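The Best Rulebook in Robotics Fits on Two Sides of Paper

House rules for teaching robots to tidy up are getting good, and more labs should be stealing from each other

The first thing I was handed at Betorcombe was a sheet of paper, printed on both sides and already soft at the corners. It holds the 9 rules for anyone who works with the two-armed machine in the tidying room, and I read it twice before I had my coat off. I love this stuff. Big safety standards tell you how to guard a machine and how to stop it. A house sheet tells you what to do at ten in the morning when a plush toy has to go from one place to another and you want the record of it to be worth keeping.

Rule one is about the shelf. Before a run starts, the operator looks at what is on it and writes that down as it stands, crowded or bare, level by level. You don't straighten anything. A toy lying on its side stays on its side.
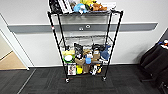

Rule two covers the stop button, and it is wonderfully short: know where it is, say out loud where it is, then begin. Saying it out loud felt silly to me for one run. By the third I was doing it without being asked, and I've caught myself doing it at home with the stove.

The Plodach group, which wrote the first version of the sheet, started from a log of 544 runs and went looking for the ones that had to be thrown away. Very few had failed because of the robot. Most had a person in them doing something kind, like nudging a bin a little closer or picking up a dropped toy before the arm could try again. So rule four says hands off until the run is closed, and a failed grasp gets logged as a failed grasp. It's my favorite line on the page. A machine that only ever sees clean pickups has a lot of nasty surprises coming.

Rule five deals with the bin. It has to be open, with its rim clear, and both grippers must be able to reach it without crossing. If they can't, you end the run, move the bin and start a new one.

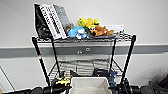

Why soft things get their own rules

Cloth and plush change shape every time you touch them, and a rule written for boxes doesn't help much. Betorcombe's answer is rule six, which sets a slow approach for anything soft and asks for a pause of 500 milliseconds after the fingers close. Half a second! It sounds like nothing, but when you go through the recordings later you can tell the closing from the lifting, and the people who label the data are very grateful.

Rule seven is about the grippers themselves. Check the stickers on the fingers at the start of every session – present, flat, readable – and replace any that are peeling. Do the same again after about 200 runs, even if everything looks fine. It takes less time than filling a kettle.
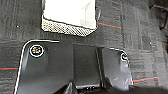 Oddsson, who read an early draft of this piece, thinks I'm too easy on the sheet. Two sides of paper can't cover a home with stairs and a dog in it, the argument goes, and short rules tempt people to believe the short list is the whole list. "Print the gaps too," was the advice, and I think that's right. The next version ought to have a box at the bottom for everything the rules don't yet touch.

Handles would be my first entry. Bags and baskets with loops or straps are covered by half a sentence in rule eight, which tells you to note whether a handle is up or down. It says nothing about one that leans, or one that lies across something else, and those cases come up all the time. The Flevon workshop has a fuller version with simple drawings, and Betorcombe plans to borrow it in November.

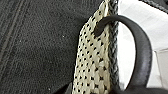
A black loop over woven trim, seen close up. Rule eight could use more to say about shapes like this.

The ninth rule asks everyone to suggest a change to the other eight once a month. Mine is in the tray: add a line for handles that lean, and make the type bigger.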